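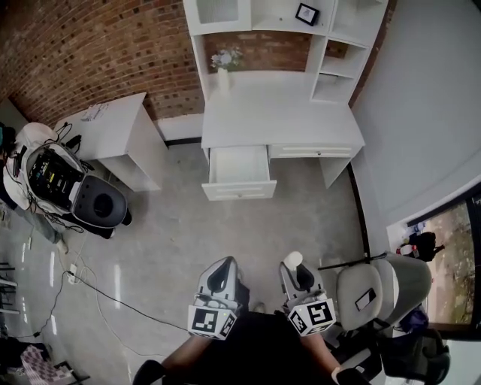

White desk and hutch, left drawer open.

26th April
Vatis manuscript, second read. 184 pages as submitted. Chapter 7 repeats the argument of chapter 2 – cut or merge, author to decide. Query letter still runs to 33 lines; needs halving before it goes to Givberg. Synopsis in past tense, should be present. Habibur has the sample chapters and will mark up dialogue only. Comparable titles list not started. Submission window closes in October.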